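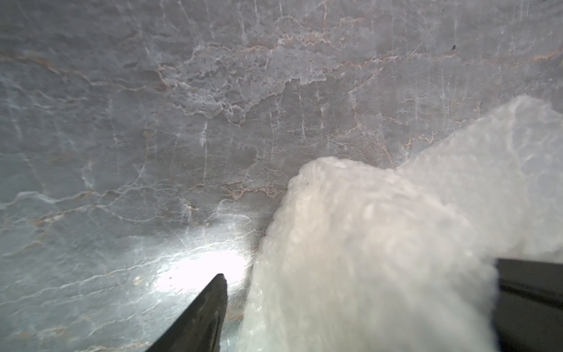

By four o'clock Hamdia Tilahun had stopped talking to the arm. In the mornings she told it what she was doing. After lunch she just did it.

The Dostmont office wanted 500 good examples of picking up by the end of September. Each one went the same way. She put her hands in the controls, brought the gripper down, closed it, lifted, set the thing down somewhere else, and pressed the pedal to save. If she fumbled she pressed the other pedal and it was gone.

Kyrylo Didenko sat behind her with the log. He had come over from Unthorpe to learn the job and had not yet been allowed to drive.

"You threw that one out," he said.

"I dropped it."

"You picked it up again after. It was a nice pickup."

She looked at the log. He had put a pencil mark beside 13 of the lines, all of them deleted.

"What are those?"

"The ones where you missed and fixed it."

"Druretti wants clean ones."

"I know. But it's going to miss, isn't it? When it's by itself. Then what does it do?"

Hamdia flexed her fingers. Her right wrist hurt the way it used to at the bakery in Chala, where she had learned to shape rolls from an aunt who never once showed her a bad one. The first time her dough tore, she had stood there holding it until the aunt came back from the yard.

She got up and gave Kyrylo the chair.

"Miss a few," she said. "Don't do it on purpose."

He missed the first one by the width of a finger, backed up, and tried again. She kept her foot off the pedal until he had it.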